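17/08/2020

I slept badly again and woke before five. The street was still dark and the refrigerator was making its small knocking noise. I made tea and sat with the grammar book, but my head did not accept any new words, so I wrote to my aunt instead. It was two pages, mostly about the weather and my knee.

The knee is better. I can go down the stairs now without holding the rail, only the last steps before the front door are still unpleasant. I walked to the lake and back, 53 minutes by the kitchen clock. In April the same walk took me less time, but in April I was not stopping to look at the ducks.

At the bakery they have changed the rye bread. It is from Pateo now, sweeter and too soft in the middle. I asked for the old one and the girl said it will maybe return in the fall. I bought the new one anyway and ate two slices with salt butter. With enough butter I can forgive it.

In the afternoon I continued with the Brynjólfsdóttir novel. I am on page 58 and I still do not know if the narrator is the older sister or the younger one. I like how she writes about the farm kitchen, how everything is quiet and somebody is always waiting for somebody to come in from the rain. I copied one paragraph into my notebook to practice the past perfect. My own past perfect is still weak — I use it when I am nervous, and then I use it everywhere.
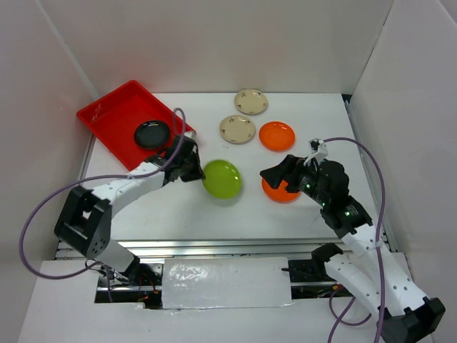 Plates, with the red tray.

I have been thinking about Sunday lunches at my grandmother's house, I suppose from reading about that kitchen. She had a rule that the soup must be on the table before anyone sat down, and another rule that no one could talk about money until the coffee. My uncle always broke the second rule. She would look at him over her glasses and push the bread in his direction, and he would take a piece and be silent for a while. I did not understand then how much work those lunches were for her. She started on Saturday with the dough and she was the last one to eat.

I wanted to make her plum dumplings this evening, but the plums at the store were hard like stones. I bought a kilo and put them in a paper bag on the windowsill. Perhaps in a few days.
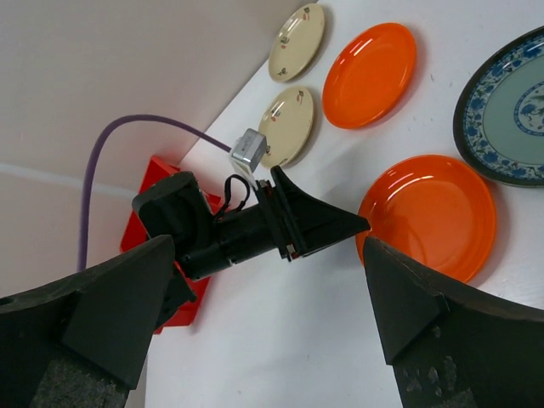 So dinner was potatoes and an egg, and a cucumber salad with too much vinegar. I ate late, with the window open. Across the yard a child was practicing the same piece on the piano, stopping each time at the same difficult place and going back to the beginning. I wanted to shout to her to begin from the middle, but I do the same with my English exercises.

The letter from Flekora came also today. They will raise the price for the internet by 2 dollars from next month. I must call them and I do not like to call. I wrote my sentences on a card first, as always, and put the card by the telephone.

Tomorrow: post office, call Flekora, new bulb for the hall. Read 20 pages if the eyes allow it.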